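Teaching a Robot Arm to Pick From a Bin by Remote Control: A Tutorial With the Hype Taken Out

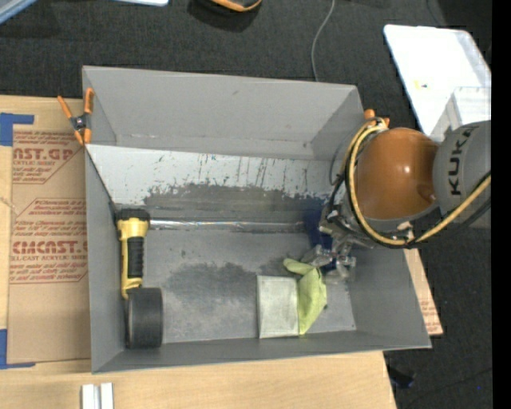 The arm over the right end of the bin, with the flashlight lying at the left.

If you have watched a few product videos about teaching robots by demonstration, you have been told that it's easy. Move the arm through the job a handful of times, press a button, and the robot "gets it." I have spent enough hours at the controls to doubt nearly every part of that sentence. The method does work, sometimes, for some jobs. What follows is how I would set up a first bin picking task if I had to do it again, including the parts where I think the usual advice is wrong.

I'm assuming you already have an arm that moves safely, a gripper that opens and closes on command, and some way to steer the arm from a distance. If you don't, stop and sort that out first. Read the arm maker's safety manual, all of it, and set speed limits before anyone puts a hand near the bin.

Step 1. Write down what counts as a pick

Do this before you touch the controls. It sounds like busywork and most people skip it.

Mine reads: "The item is off the bin floor, held by the gripper, and stays held until the arm has cleared the rim." That's all. I used to have a longer version with something about picking it up "cleanly," and two people could look at the same recording and disagree about whether it passed. If your rule has an adverb in it, take the adverb out.

Also decide what happens with a double pick. Thin things that touch each other will come up together sooner or later. Is that a success, a failure, or its own label? I give it its own label. You can always merge labels later, but splitting them means watching every recording again.

Step 2. Fix the bin in place

An open bin on a table will creep. The gripper bumps a wall, the bin shifts a little, and half your demonstrations now start from a slightly different place than the other half. Some people will tell you this is good because it adds variety. I don't buy it. Variety you chose is useful. Variety that crept in and was never written down just makes the results hard to read.

Mark the bin's position with tape on the tabletop and check it at the start of every session. Clamp anything that can be clamped, and keep the clamp handles out of the path of the arm. Then run the arm slowly over the whole rim with the gripper at its lowest travel height and watch the hoses and cables through the full move. A loop that hangs well clear in one pose can drag across a clamp in another. Leave enough slack for the wrist to turn, and no more than that.

A bin with slanted walls needs extra care. The space at the floor is smaller than the opening makes you think, and the arm's wrist may meet a wall before the fingers reach an item near the edge. Find those spots by hand at low speed and note them down.

Step 3. Choose items that will embarrass you

The temptation is to begin with blocks. Blocks are a fine way to check that the gripper closes. They tell you close to nothing about bin picking.

I want at least one rigid item with some bulk to it, one flat item, and one soft item that changes shape every time it lands. A flashlight does well for the first kind. It's long, it has a fat end and a thinner handle, and the sensible place to grab it changes depending on which way it's lying. For the soft one, anything like a crumpled cloth will do. No two drops look the same, and a policy that has only memorized positions falls apart on it quickly.

Flat things are the worst. There's no side to get hold of, and if one lies right up against a soft item you have to decide which goes first. I take the soft one first. I have no proof that this is best, but I do it the same way every time, and that matters more than which way I picked.

Shiny surfaces deserve a warning too. If your bin has a bright metal strip or your fingers are clear plastic, the highlights move around as the arm moves. Try a depth camera on them before you rely on one.

Step 4. Practice, and throw the practice away

Your first demonstrations will be bad. Mine were full of pauses where I was working out which way to tilt the wrist, and the robot learned the pauses. It would travel to the item, hover over it and sit there, just as I had.

So practice with recording off until you can do a pick without stopping to think. For me that took most of an afternoon. Steering through a camera view takes longer to learn than steering with the bin in front of you. If you use a camera view, use the same one the robot will get. It's cheating to stand up and peek over the rim. You'll know where the item is, the robot won't, and your recordings will be full of moves that make no sense from what it can see.

I have used two remote setups, a homemade one and the Garix hand controller. The Garix is more comfortable over a long session. I can't say my recordings from it were any better, and I looked hard for a difference because I wanted to justify having it on my desk.

Step 5. Record in short batches

Five picks, then a break, then reset the items. It feels slow. Long batches get sloppy near the end, and the sloppiness is hard to spot while you're doing it.

For each batch:

Tip the items in from a cup or a small box. Don't place them by hand. People arrange things neatly without meaning to.

Start the arm from the same home pose.

Approach from above, pause only if the task needs it, close, lift straight up until the item is over the rim, then move sideways.

Mark the result right away, using the rule from Step 1.

Keep the failures. Put them in a separate folder if your training method can't use them, but don't delete them.

My first usable set had 256 demonstrations in it. The guides I'd read suggested far fewer would do, and maybe they would for one item in one place. With mixed items landing anywhere on the floor, I saw no sign of reliable behavior until I was well past the numbers in those guides.

Step 6. Cut before you add

When the trained policy does badly, everyone's advice is to record more. I'd look at what you have first.

I once had 1029 recordings pooled from two places, our own bench and a shared set from the Dikthorpe project. The pooled policy did worse than ours alone. I went through the lot by eye, which I don't recommend as a hobby, and pulled 173 of them. Some had the gripper closing on nothing and still marked as a success. In others the operator had nudged the item against a wall to trap it, a fair trick, but one our wrist couldn't copy at that angle. With those gone, the pooled set finally beat the small one. It didn't win by much.

Things I now cut without arguing with myself:

Any run where the bin moved.
Any run with a hand in view partway through.
Any run where the operator gave up on one item and switched to another.
Any run where the label and the last second of video disagree.

Step 7. Test it in a way that can fail

This is where I lose patience with most write-ups. The arm is shown doing three picks in a row, there's music, and that's the evidence.

Decide how many trials you'll run before you run the first one. Drop the items from the cup again, with no second tries if you dislike how they land. Write down every result. If you stop the arm because it's about to hit a wall, that's a failure, even if you think it might have pulled out of it.

Then change one thing and repeat. Turn a lamp on. Swap the flashlight for another of a different color. Rotate the bin a few degrees and put it back in its tape marks afterward. If the score collapses when the lamp comes on, you've learned something about your policy that no training chart was going to show you.

Do you need this method at all?

Maybe not. For rigid parts that arrive in the same spot every time, a plain programmed move is faster to set up, easier to fix, and won't surprise you at four in the morning. I've seen a demonstration-trained arm put on a job like that, and I couldn't see what it added apart from something to show visitors.

Where I'd still reach for it is the soft and mixed stuff, where writing rules by hand gets miserable. Even there, budget for the tedious parts. The steering is maybe a third of the work. The rest is resetting items, checking labels and watching video of a gripper missing things.

Common problems

The arm hovers over the item and never closes. Check your recordings for pauses just before the grip. Trim them or record again.

The arm always goes to the same spot. Your items probably landed in the same spot. Look at the start positions all together.

It picks well near the middle and badly by the walls. You likely avoided the walls while recording, because they're annoying. Record a batch with items only along the walls.

It worked yesterday. Check the tape marks, then the camera mount, then the gripper's air or power supply. Leave the policy alone until you've done all of those.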